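Open Day at the Skilavberg Flannel Mill
Jul 13, 2022

The mill at Skilavberg opens to visitors twice a year, once in March and once in summer. I missed the March one because of snow on the pass, so I took the early bus from Killow this time and was at the gate before it opened. Admission was free. You sign a sheet, get a paper badge and a pair of foam earplugs, and wait in the yard until there are enough people for a tour.

Virkitz has owned the place for a long while and still makes only one type of cloth there, a cotton flannel in medium and heavy weights. It is sold mostly to shirt makers. The guide gave the output as 3,000 yards in a good week, with 10 looms running. On the day we visited, two were down for repair and had their side covers off, which made them the best ones to look at.

The tour began in the yarn store. It is cooler than the rest of the building and smells like a feed shed. Cones are stacked by color on pallets and wrapped in clear plastic. The yarn comes in already dyed, so the mill does no dyeing and has not had a dye house for years. The old one is used for parking bicycles.

Next was warping. A plaid starts here, and I had not understood how much of the work is done before the loom is switched on. The warp ends for the pattern we saw numbered 2,518, and every one has to be in the right order on the beam. If two neighboring colors are swapped, there is a line down the full length of the cloth. The woman running the warper let us look through the last few yards of a finished job and asked if we could find the mistake in it. None of us could. She put her finger on it right away.

The weaving shed was loud enough that the guide held up printed cards instead of talking. We were given time to walk the center aisle at our own speed. Cloth off the loom is flat and a bit stiff. It does not feel like flannel at all until it has been through the napping machine, where wire-covered rollers pull up the surface. Medium weight gets two passes on each side. Heavy gets more, but the guide did not say how many.

Lunch was soup and bread in the canteen, paid for in cash. Bring small bills. The line was long and the benches filled up, and some of us ate outside on the loading dock. The afternoon half of the tour was shorter and covered inspection, folding and the shop, where remnants from the Lins range were sold by weight.

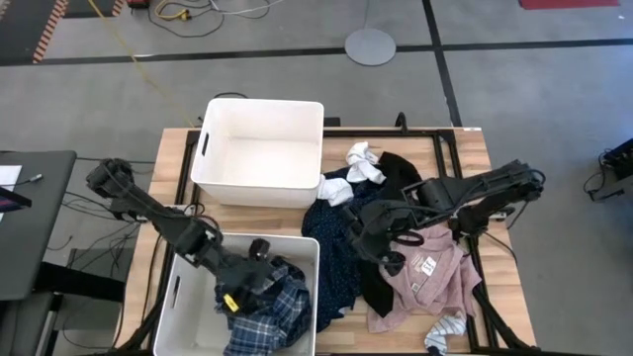
Blue and white plaid in the lower bin.

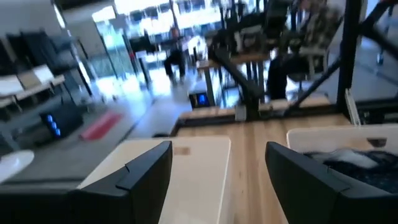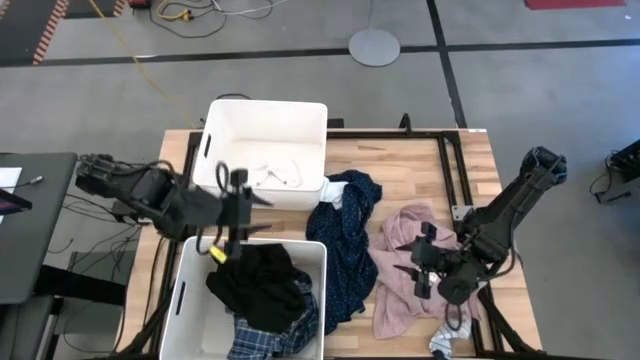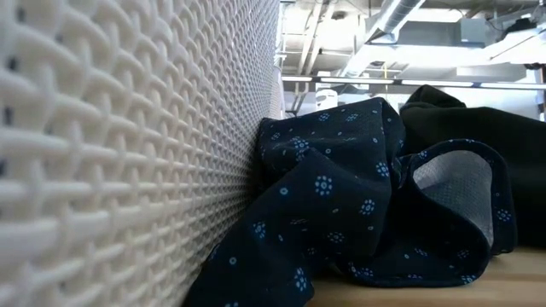 Flannel is harder to judge in a shop than most cloth, and I came mainly to ask what to look for. The inspector's advice was to ignore softness, as almost any flannel is soft when new, and to hold the cloth up to a window. A thin ground shows as pale streaks between the yarns. She also said to look at how the pattern is made. In a woven plaid, like most blue-and-white shirting, the color goes right through and the back looks nearly the same as the front. A small floral such as the pale blue one on navy in the last picture is a different matter, and if it is printed, the back will usually be duller. Neither is better for wear, she said, but a printed flannel shows rubbing sooner at the cuffs and collar.

I asked about washing as well. Cool water, inside out, and no fabric softener, which flattens the nap. Line drying is fine if you shake the shirt out first. Expect it to shrink a little in length the first time.

I bought two remnants, both heavy weight, one gray and one dark green. The shop takes cards but the reader was slow. The last bus back to Killow leaves from the lower road, not from the mill gate where the morning one stops, and it is a ten-minute walk downhill with no sidewalk for part of the way. The next open day is planned for March. Groups need to book ahead by phone, and single visitors can just turn up.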